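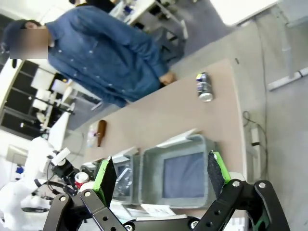 ポナノ(Ponano)では、飲み終わった容器の仕分け作業をお願いするパートスタッフを募集しています。勤務先は当社の分別作業室で、近隣の事務所や集会所から届く空き容器を、素材ごとに分けていただく仕事です。作業はベージュの長いテーブルの上で行います。アルミ缶、茶色のガラスびん、透明なプラスチックボトル、それに赤と白のカップのようなものまで、届く品はさまざまです。分けたものはグレーのプラスチック製の箱に入れていきます。箱には大小があり、大きいほうは底に青みがかったグレーの敷物が入っています。びんは小さい箱に入れないでください。

仕事の内容
・届いた容器をテーブルに出し、缶、びん、プラスチックボトル、紙コップ類、その他に分ける
・キャップとラベルを外す(外しにくいものは無理をせず、専用の棚に置く)
・中身が残っている容器は流し台で空にし、軽くすすぐ
・箱がいっぱいになったら台車に載せ、隣の保管場所へ運ぶ
・終了前にテーブルを拭き、記録用紙に品目と箱の数を記入する

割れたびんが混じっていることがあります。見つけたときは手で拾わず、担当者を呼んでください。缶をつぶす作業はありません。

応募資格
18歳以上の方。学歴、経験は問いません。立ったままの作業が中心で、台車を押したり、箱を持ち上げたりすることがあります。箱は20キロを超えないように分けて運びます。記録用紙は日本語ですが、品目名と数字が書ければ足ります。会話は日本語または英語でかまいません。

勤務時間
週3日から。午前の部は8時30分から正午まで、午後の部は13時から16時30分までです。どちらか一方でも、両方でも応募できます。日曜日は作業室を閉めています。午前の部のほうが届く量が多く、現在は午前に入れる方を優先しています。

時給と手当
時給1358円。最初の20時間は研修期間ですが、時給は同じです。交通費は1日1000円まで支給します。支払いは月末締め、翌月15日の銀行振込です。

服装
長袖と長ズボン、つま先の隠れる靴でお越しください。シャツは普段着で差し支えありませんが、袖口の広いものは避けてください。手袋とエプロンは貸し出します。手袋のサイズはSからLまであります。指輪と腕時計は作業前に外し、ロッカーに入れてください。

募集人数
11名。5月から勤務できる方を希望しますが、開始時期は相談に応じます。定員に達した時点で受付を終了します。

応募方法
氏名、電話番号、希望する曜日と時間帯を書いて、当社ウェブサイトの応募フォームから送信してください。履歴書は面接の当日にお持ちください。写真の貼付は不要です。面接は作業室で行い、そのあと実際に容器を分ける作業を20分ほど体験していただきます。体験のみの見学はお受けしていません。駐車場はありませんが、自転車は建物の裏に置けます。

採用の結果は、面接から1週間以内に電話でお知らせします。不在の場合はメールをお送りします。

採用担当 ベネディクト・ネーゲリ(Benedikt Nägeli)
電話での問い合わせは平日の14時から17時まで受け付けています。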